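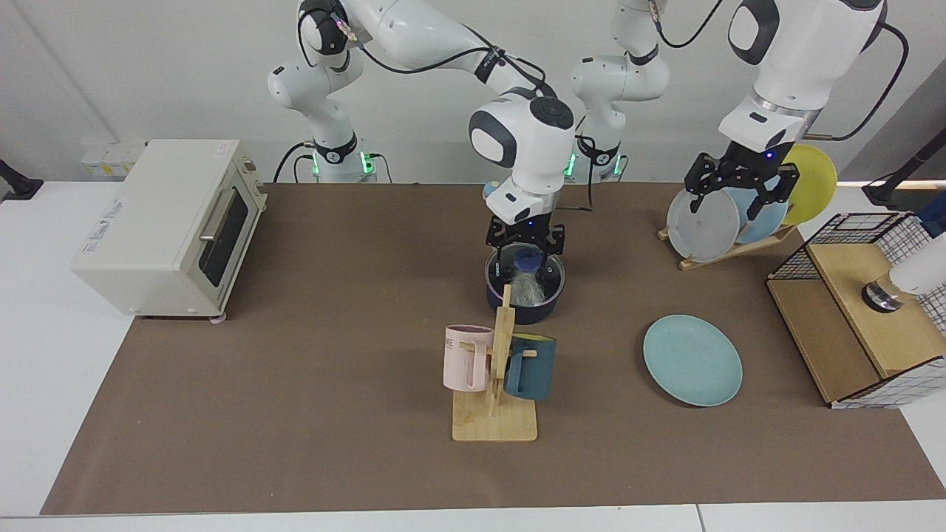

About Filard

Filard is a small kitchenware shop and lending shelf, started by Lâm Đặng in March after one too many drawers full of gadgets. We sell plates, mugs, saucepans, racks and a few toaster ovens. We doubt most of what is written on the boxes they come in.

"Lifetime" nonstick? Whose lifetime? We cook with a pan for 30 days before it goes on the shelf, and plenty of them go back to the supplier. Of the 100 products offered to us last year by Brerkell and others, we turned down most. Dish racks do better – a rack either holds a plate upright or it doesn't.

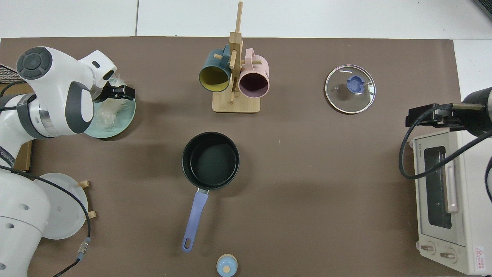

Filard Shop Notes, No. 30, page 2

We are still not sold on matching sets. A teal mug and a pink mug hang on the same mug tree perfectly well, and a lid needs to fit its pot, whatever color the knob is. If a set costs more than its pieces, ask why. We did, and got a brochure.

The Đinh lending shelf has over 1367 loans behind it. Borrow a saucepan, fry an egg, bring it back clean.
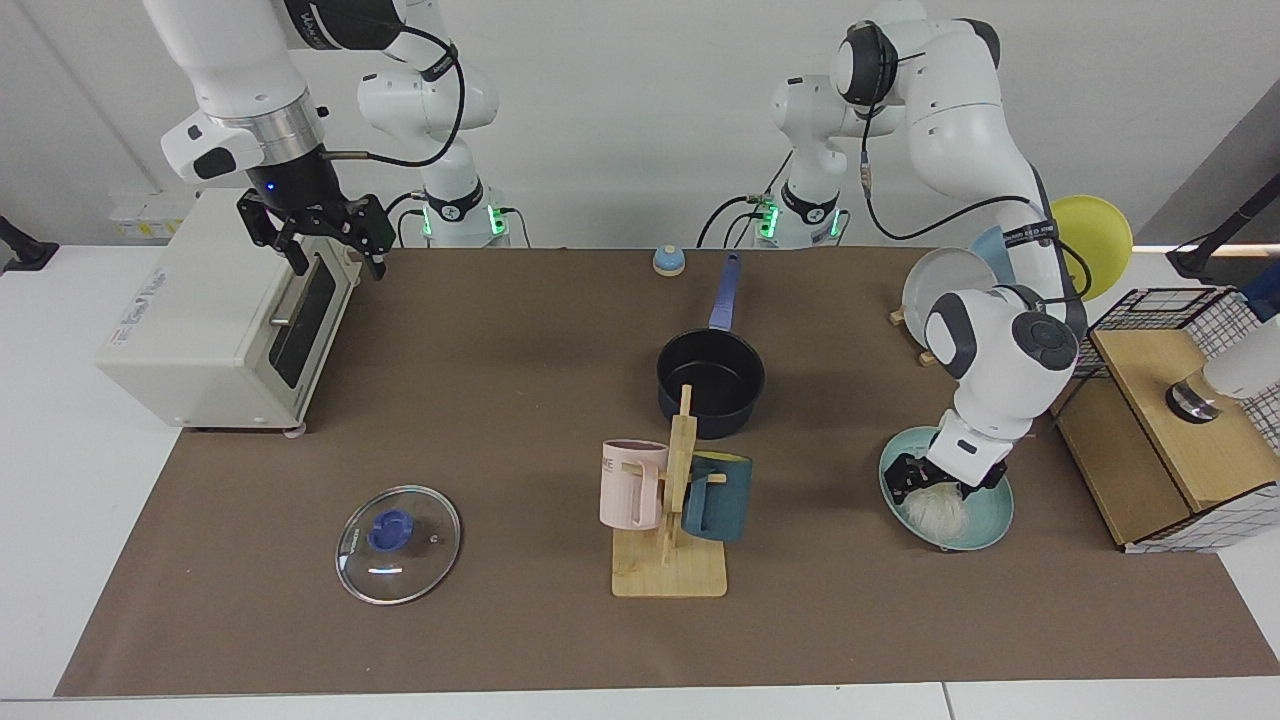 Do I need a mug rack?
Probably not. If your cupboard has room, keep the mugs there and spend the money on a decent saucepan.

Our other shop, on Arus Street, keeps the same hours and the same opinions.

Page last changed 2020-09-06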